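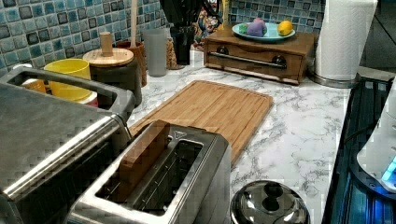

5 Recording and scoring a toaster trial

5.1 Scope

This section covers the toast-lift task as used in the Dolleck evaluation set. It assumes that the Bravo controller has been installed and homed as in section 3, and that the operator has completed at least one practice session under section 4. Grasp planning for flat items on open surfaces is dealt with in section 6.

The task is used to measure how well a learned policy holds up when the kitchen around the target is not cleared. Earlier trials at Dalasbridge were run on a bare bench. Policies that did well there often failed in a furnished kitchen, mainly through wrong target selection and contact with neighbouring appliances. The method below keeps the clutter in place and controls the start state of the target only.

5.2 Before you start

1. Unplug the toaster at the wall. All toast-lift trials are run with the appliance unpowered.

2. Check that no trial has been run on the same slice before. Slices lose stiffness and shed crumbs with handling, and a used slice changes the contact model.

3. Set the workspace file to KITCHEN_OPEN. Do not use BENCH_FLAT, which has no keep-out volumes for upright objects.

4. Confirm that the run folder is empty and that at least 200 GB is free on the logging disk.

CAUTION: Crumb trays must be emptied between sessions. Loose crumbs on the finger pads reduce grip and will spoil the force trace.

5.3 Setting the start state

5. Place one slice of toast upright in the front slot of a two-slice toaster, partly raised. Leave the rear slot empty.

6. Place the toaster so that the front slot can be reached from above. Other appliances may stand to either side, but nothing may overhang the slot.

7. Leave the rest of the counter as it is. A cutting board behind the toaster, cups and utensils against the backsplash and a plate on top of a wooden box are all acceptable, and need not be squared up or spaced out.

8. Enter the start state in the run sheet as F1 (front slot loaded) or R1 (rear slot loaded). State B2 (both slots loaded) is reserved for the selection test in section 7.

NOTE: Bare stainless steel is allowed and should not be masked or sprayed. Reflections from brushed and polished metal are part of the test. If the depth map shows holes over the toaster top, log the trial as normal and tick the DEPTH LOSS box.

5.4 Running the trial

9. Select TOAST_LIFT from the task menu and load the policy to be tested. The checkpoint number must appear in the status line before you go on.

10. Press ARM. Bravo checks the joint limits and then holds for two seconds.

11. Press RUN. The policy has 4000 control steps in which to finish. If the limit is reached, the controller stops the arm in place and writes TIMEOUT to the log.

12. Keep one hand on the stop button for the whole of the run. Do not reach into the workspace to steady the toaster, even if it slides.

13. When the arm has stopped, press END and wait for the log to close. Closing can take longer than the run itself on older disks.

CAUTION: If the arm touches a glass or ceramic item with enough force to move it, stop the run. Score it as a contact failure and inspect the item before the next trial.

5.5 Scoring

Each trial is given one outcome code. Where two codes could apply, use the one that came first in time.

L – Lift. The slice is clear of the slot and held at the end of the run.
P – Partial. The slice was gripped and moved upwards but was not clear of the slot.
B – Break. The slice tore or snapped, whether or not any part of it was lifted.
W – Wrong target. The first grip closed on anything other than the slice.
C – Contact failure. The arm moved a neighbouring object.
T – Timeout.

Code W includes the rim of the empty slot. In the first round of scoring some operators marked rim grips as P, and those trials have been recoded.

Do not score from memory. Replay the log at half speed and note the step number at which the deciding event took place. A second scorer should work from the replay without sight of the first sheet. If the two codes differ, send both sheets and the log to Darmawan Menon, who keeps the scoring record.

5.6 Spacing the trials

A full set is 1000 trials for each policy, split evenly between F1 and R1. The order is drawn by the scheduler and must not be changed by hand. If a session ends early, resume from the next line in the schedule.

The counter is not reset to a fixed layout between trials. Objects that people have moved in ordinary use of the kitchen are left where they are. Large changes, such as a different toaster or a swapped worktop appliance, should be entered under LAYOUT CHANGE so that results can be grouped later.

Policies under comparison must be interleaved within a session. Running one policy in the morning and the other in the afternoon gives a false difference in bright kitchens, as glare on steel surfaces shifts with the sun. The May sets were run in blocks and are kept for reference only.

5.7 Known faults

Depth map drops out over the toaster top. Check that the exposure setting is AUTO-LOW. Do not move the toaster to cure the fault.

Arm approaches the wrong slot. If this happens on more than one trial in a row, check that the start state in the run sheet matches the slot that is loaded. If it does, score the trials as they stand.

Policy closes on the cutting board edge. Seen with checkpoints trained only on Hindach bench data. Score as W. No change to the set-up is needed.

Force trace is flat. The wrist sensor was not zeroed. Discard the trial, zero the sensor from the SERVICE page and repeat the line.

Run will not arm. The workspace file is missing or the stop button is latched. Twist to release, then press ARM again.

Section 5.5 revised Thu 17 November: rim grips moved from code P to code W.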